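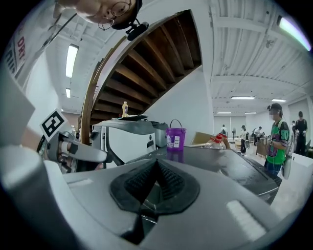 一、项目概况

本报告记录我们小组在机器人实践课上完成的课程项目,项目代号 Tondo。小组成员为 Nobuhle Coetzee、Mpho Jacobs、Unathi Kekana 和 Charmaine Shezi,指导教师为 Xolani Jacobs。项目内容是用手持夹爪采集人手操作日常物品的数据,整理成可供模仿学习训练的数据集,并在实验室的桌面机械臂上做初步验证。

项目从上学期末开始准备,正式采集在十一月完成。硬件调试和采集由四人共同参加,数据清洗主要由 Unathi 和 Charmaine 负责,训练和测试由 Mpho 负责,Nobuhle 负责采集规程和报告整理。

二、任务设定

我们选了三类任务:

1. 抓取并放置。把瓶子、盒子等物品从桌面一处移到另一处。
2. 扶正。把倒在桌上的瓶子夹起,竖直放好。
3. 装桶。把小件物品放进带提手的塑料桶。

三类任务的难度不同。抓取并放置最容易上手,同学练几分钟就能做得比较稳定。扶正最难,夹爪要先对准瓶身,再转动手腕,转动过程中瓶子容易滑。装桶的主要问题是桶沿和提手,提手倒向哪一侧会影响夹爪进入的路线,因此规程里规定每轮开始前由搭档随机改变提手的方向。

桌上的物品没有专门清理干净。采集时除了目标物品,旁边还有纸箱、瓶子和其他杂物,背景里有人走动。指导教师建议保留这种环境,我们也同意,后面训练时对此有一些体会,见第六节。

三、硬件

手持夹爪为灰色塑料机身,手指上固定一张印有黑白方形图案的标记卡,用来估计手指的张开程度。夹口为白色,带金属铰链和螺丝。操作者另外佩戴一台头戴相机,提供第二个视角。

夹爪端相机装在机身上,记录夹口附近的画面。两路视频分别存储,后期再对齐。最初我们用拍手的方式对齐,误差较大,后来改为在每段开始时让夹爪对着屏幕上的计时画面停两秒,两路相机都能拍到,对齐就容易多了。

硬件方面遇到的问题如下。

标记卡翘边。第一批卡片用普通双面胶粘贴,用了几天边角翘起,检测程序给出的开合值开始跳动。换成薄泡棉胶后没有再出现。更换之前录的数据我们重新检查了一遍,跳动明显的片段已删除。

反光。天花板的日光灯在标记卡上形成反光,卡片倾斜到某个角度时检测会丢失。我们把卡片改用哑光纸重新打印,丢失的情况减少,但没有完全消除。

线缆。头戴相机的线原来从额前垂下,低头时会进入夹爪相机的视野。后来要求操作者把线夹在后领上。有几次忘记了,画面里能看到线。

四、采集过程

每次采集两人一组,一人操作,一人摆放物品并记录。每轮开始前,记录人报出任务编号,操作者复述一遍,然后开始。失败的片段也保留,在表格中标为“失败”,并写明原因,例如“滑落”“碰倒其他物品”“未夹住”。

采集场地是学院的公共活动大厅,同一时间有其他小组在做各自的项目。场地按时段预约,我们一般在星期四下午使用。大厅人多的时候比较吵,报编号有时听不清,记录表上有几处写错,后来对照视频改正了。

全部采集共得到 427 段视频,其中 13 段因为对齐失败无法使用。其余按任务分类入库。提取图像帧时按固定间隔抽样,人工核对了超过 2,000 帧的标记检测结果。核对由 Unathi 和 Charmaine 轮流完成,遇到两人判断不一致的帧,交给 Mpho 再看一次。

大厅里会拍到其他同学的脸。我们在采集前和当天在场的小组打过招呼,入库前用程序对人脸做模糊处理,再抽查一遍。抽查中发现侧脸和戴帽子的人容易漏掉,这部分由人工补做。

五、训练与测试

训练使用课程提供的基线代码,只修改了数据读取部分和图像尺寸。每类任务单独训练一个模型,没有做多任务联合训练。

测试在实验室的桌面机械臂上进行,末端换装与手持夹爪同形状的夹口。每类任务测试 12 次,物品的初始位置由不参与训练的组员随意摆放。

抓取并放置的结果最好,大部分测试能够完成。失败主要发生在瓶子离桌沿较近时,机械臂下降位置偏外。

装桶的结果居中。提手朝向夹爪一侧时,机械臂多次碰到提手,桶被推动。训练数据里这种情况不算少,我们怀疑是提手太细,在缩小后的图像里几乎看不清。

扶正的结果较差,只有少数几次成功。机械臂一般能夹住瓶身,转动时却会过早松开。我们检查了对应的数据,发现不同操作者松开的时机差别很大,有人把瓶底贴到桌面后还停一下,有人一碰到桌面就松手。

六、讨论

杂乱背景对结果的影响比我们预想的小。在换到安静的实验室之后,抓取并放置的模型仍然可以正常使用。我们没有采集一份干净背景的数据做对比,所以不能确定杂乱背景本身有没有帮助。

操作者之间的差异影响比较大。规程里写了起始位置和任务步骤,没有写动作的快慢和松手时机。如果重做一次,应在正式采集前让四个人看同一段示范视频,练到动作接近再开始录。

手持夹爪看不到力的大小。软瓶子被捏扁时,开合值和夹住硬瓶子时不同,程序会把它当成夹得更紧。我们目前没有处理这个问题。

七、后续工作

1. 重新采集扶正任务,统一松手动作。
2. 提高输入图像尺寸,重新训练装桶模型,检查提手问题是否改善。
3. 把标记卡的打印文件和粘贴位置图整理好,交给下一届的小组使用。
4. 对齐程序目前需要手动指定计时画面的起点,Mpho 正在改成自动检测。

八、分工说明

Nobuhle Coetzee:采集规程,场地预约,报告第一、二、四节。
Mpho Jacobs:对齐程序,模型训练,机械臂测试,报告第五节。
Unathi Kekana:硬件维护,标记检测核对,报告第三节。
Charmaine Shezi:数据清洗,人脸模糊处理,数据表格,报告第六、七节。

数据表格和代码已上传至课程共享目录的 Tondo 文件夹,视频文件较大,需要的同学请直接找 Charmaine 拷贝。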